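3.2 Task setup and student sessions

The study was run with the senior robotics elective at Skallulmont, where students work in teams of six. Each team was given the same pick-and-place task, which we call Bumo, and the same parallel gripper with two angled fingers. Items were to be taken from a basket and set down one at a time on a white board beside it. The emergency stop stayed within reach of the operator for the whole session, and students practised using it before they were allowed to drive the arm.

Teleoperation was taught by Laurinda Cardoso over the first part of the term. Amerley Ametepe kept the logbooks and marked each attempt as complete, partial or abandoned.

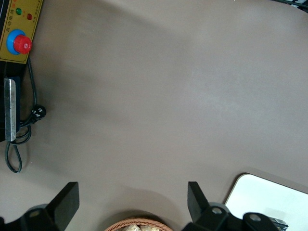 Figure 2. Wrist camera view of the work surface, gripper fingers open.

Students recorded 500 attempts in total, of which 70 were set aside during labelling because the log entry did not match the video. A further 52 were kept for testing and were not shown to the teams until March.

Camera placement was left to the students. Most teams favoured the wrist view for the final approach, although several wrote in their logbooks that it was hard to judge the height of the fingers over the basket rim. One team asked to repeat its early attempts with a slower closing speed. We allowed this and report those attempts separately in Section 4.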